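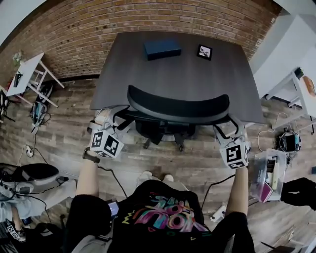 The Clarkunau robotics club needed 200 runs of the chair task before the December showcase, and by the end of the first week they had 17.

Yvonne Treloar kept the tally in an exercise book. Peixoto did the runs. He took hold of the chair with both grippers, pulled it out from the desk, pushed it back in and said "done". If a cable caught under a caster, Yvonne wrote a B beside the number and he did it over.

"Does the B count?" he asked.

"No."

"It felt like it counted."

Gradon came by after four with a bag of mandarins and watched three runs without speaking. Then he asked why they always started with the left hand.

Yvonne looked back through the book. She hadn't written down which hand. Peixoto said he was pretty sure it was the left, every time.

"Then that's all it'll learn," said Gradon.

She ruled a new column and headed it L/R. Peixoto put the grippers down, ate a mandarin and wiped his fingers on his pants. Then he picked them up again and shifted his feet.

"Eighteen," said Yvonne. "Right hand first."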